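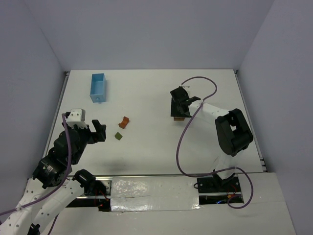
Small parts, open bins and a white surface

6 Apr 2017

I have been re-sorting the small parts again. The trigger was a drawer from the Ukdale shelving unit that came off its runner in October and put everything I owned under five grams on the floor. Since then it had all been living in one ice cream tub, which I do not recommend.

The blue bin is the format I have settled on. It is long and narrow, open at the top, with a small round hole or notch low on the front face. I turn it lengthwise, short end toward me, so that several will fit side by side on a shallow shelf. Lids were tried and dropped. A lid adds one operation going in and one coming out, and in my case it meant that pieces got left on top of the lid.

Sorting rules, current version:

Colour is ignored. I sorted by colour for years and it looks good on a shelf, but when I want a piece I am looking for a shape. An orange-red block with an angled, stepped profile goes with the other angled pieces. A flat olive-green square goes with the flats. Sabina Bepari disagrees with me on this and keeps hers by colour in jars. Her collection is a good deal smaller than mine.

Flats get their own bin. Thin tiles sink to the bottom of anything mixed and then lie against the base, where a fingernail is the only way to lift them.

Chunky pieces go in last if a bin has to be shared. They sit on top and come out first.

The surface matters more than I expected. I used to tip things out on a dark green cutting mat and olive pieces were close to invisible on it. White shows everything, including the dust. A smooth top also lets you slide a flat piece to the edge and drop it into your palm. The drawback is glare under a direct lamp, so I moved the lamp back 600 mm and pointed it at the wall.

Upright sides are worth having as well. My old desk was open at the back and I lost pieces behind it weekly. Said Fahmy built a three-sided surround for his from offcuts, which took him an afternoon, and he has stopped moving furniture to find things.

Counts, for anyone keeping track: 3015 pieces in total, of which 579 are flats. They fill 42 bins. I have not decided on labels. Paper ones peeled off the last set within a month, and the Flukthorpe ones are overpriced for what they are.

Still to do: the tub of pins.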